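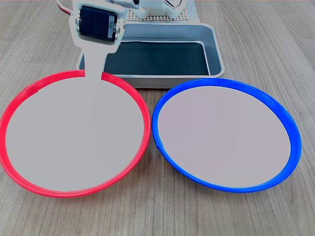 Prato de rebordo vermelho sobre mesa de madeira.

Uma manhã em Clorncombe, onde se afinam cascos à mão

O motor ainda está quente da volta anterior quando Tahmineh Hosseinzadeh se deita de barriga no pontão para espreitar por baixo da popa. Quer ver se a placa antiventilação ficou à altura certa. Fica ali um bom bocado, com a água a bater-lhe nas mangas, e levanta-se a rir: «Três milímetros. Andámos o inverno inteiro atrás de três milímetros!»

Vim a Clorncombe por causa do Nemora, um semirrígido de seis metros que a oficina Damasceno tem vindo a redesenhar, e confesso que cheguei já meio convencido. Tinha-o visto passar em fevereiro, com mar cruzado e vento de través, a manter uma linha que barcos bem maiores não conseguiam segurar. Queria perceber como.

A resposta está no casco. O V da proa é fundo e vai abrindo até à popa, como em tantos outros, mas os frisos longitudinais foram encurtados e puxados para fora. Os dois interiores morrem antes de chegar ao espelho de popa, para que a água chegue limpa ao hélice. É um truque antigo das lanchas de corrida, e dá gosto vê-lo tão bem executado num barco de passeio, que ao domingo leva crianças e uma geleira.

Quem fez os moldes foi Hưng Hà. Trabalha com réguas de madeira flexíveis, que encosta ao casco e vai percorrendo com a palma da mão, de olhos fechados. Onde sente uma barriga faz um risco a lápis, e depois lixa. Perguntei-lhe se não seria mais rápido confiar tudo ao computador e ele encolheu os ombros — o desenho sai do computador, sim senhor, mas o molde empena, a resina encolhe, e a água não lê ficheiros.

Saímos para o mar pouco depois das nove. Com um motor de 100 cavalos e duas pessoas a bordo, o Nemora sobe para o plano quase sem levantar a proa. Não há aquele momento incómodo em que só se vê céu! A 2000 rotações avança manso, bom para sair do porto a conversar. Depois empurra-se a alavanca e o som muda, fica mais cheio, e o casco assenta na água com uma firmeza que me fez soltar uma gargalhada. Nas curvas apertadas inclina-se para dentro e agarra. Tentei fazer o hélice perder água, apertando cada vez mais a volta, e só o consegui quando exagerei no ajuste do motor.

Nem tudo me agradou. O banco do piloto está demasiado recuado para quem tem braços curtos, e o punho da alavanca é duro nos primeiros graus. O tampão de esgoto fica num sítio onde só chega quem tiver dedos de pianista. A Tahmineh apontou tudo num caderno já inchado da humidade, e discutiu comigo o banco durante meia viagem (ela acha que sou eu que me sento mal, e é capaz de ter razão).

Ao largo da ponta de Clitness apanhámos vaga curta, daquelas que castigam as costas. Baixámos um pouco a proa e o barco passou a cortar em vez de saltar. Há pancada, claro que há, num barco deste tamanho. O que me surpreendeu foi o silêncio da estrutura: nem um rangido na consola, nem uma vibração no para-brisas.

Voltámos com o sol já alto. O Hưng estava à espera no pontão e nem perguntou se eu tinha gostado; quis saber de que lado vinha o salpico. De estibordo, disse-lhe, e só com vento. Foi buscar o lápis.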